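From: Gaurav Thakur
To: jenach-demos
Subject: Re: cloth task, hand-held vs. remote demos

Shafiq Siriwardena wrote:
> We have 200 remote-control episodes of the cloth task from the
> Cassim arm and the policy still hesitates at the opening. Before I
> book the arm for October, can you tell me whether the hand-held
> episodes are any better there, and whether the two sets can be
> mixed? Also, what frame rate did you log at? The Vument loader
> complains.

Frame rate first. The hand-held set is logged at 30 Hz and the remote set is not. The loader assumes a single rate per folder, so keep the two apart and resample the remote set before merging. I have not patched the loader.

On the hesitation, I replayed the remote episodes next to the hand-held ones. In the remote set the operator stops short of the rim, nudges the wrist, stops again, and then enters. Those pauses are in nearly every episode, and the policy has learned them. With the gripper in the hand, the approach and the entry are one movement, and the wrist turns while the fingers are still traveling. 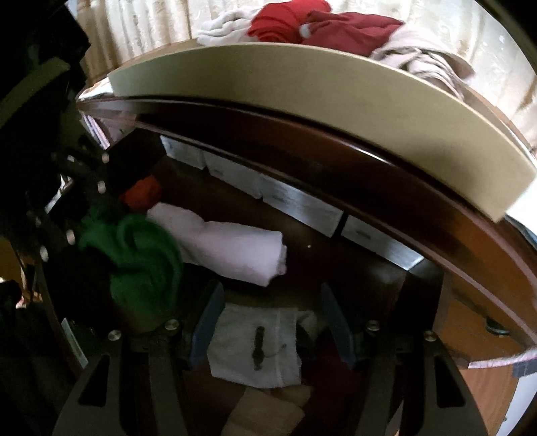

Finger opening is the next difference. Remote operators open the fingers fully before every grasp, since the trigger gives them little feel for anything in between. By hand, people open them only as far as the fold requires. If you mix the sets without conditioning on source, expect the predicted width to land between the two habits, too narrow for a thick bundle and too wide next to a wall. I would add a source flag and fix it to "hand" at run time.

Two cautions about the hand-held episodes. First, a person will reach at wrist angles the Cassim arm cannot hold. I ran every trajectory through the Kemitz reachability check and dropped the ones that failed; what remains is usable as is. Second, tracking degrades when the fingers go deep into a dark interior and the view loses the room. The pose drifts for a moment and then snaps back on the way out. Filter on the jump, with a threshold of 2 cm between consecutive frames. A looser threshold lets bad grasps through.

Cloth that overlaps other cloth is still the weak case in both sets. Demonstrators choose a piece by some rule of their own, and the rule differs between people. I have asked the four of them to take whichever piece lies on top and to leave the rest alone until it is clear.
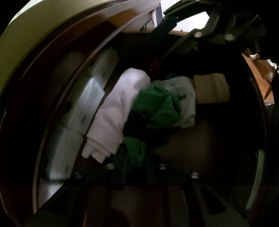 Shafiq Siriwardena replied that the top-piece rule would not be enough, as two folds often sit level and the policy then averages the grasp points. He would sooner have each demonstrator press the marker button once over the chosen piece before closing, and train on that point as a goal.

I have no objection to the marker, provided it is pressed while moving. If people stop to press it, we put the pauses back in. I will try it on a short batch and post the velocity plots to the Jenach list before anyone records a full set.

Gaurav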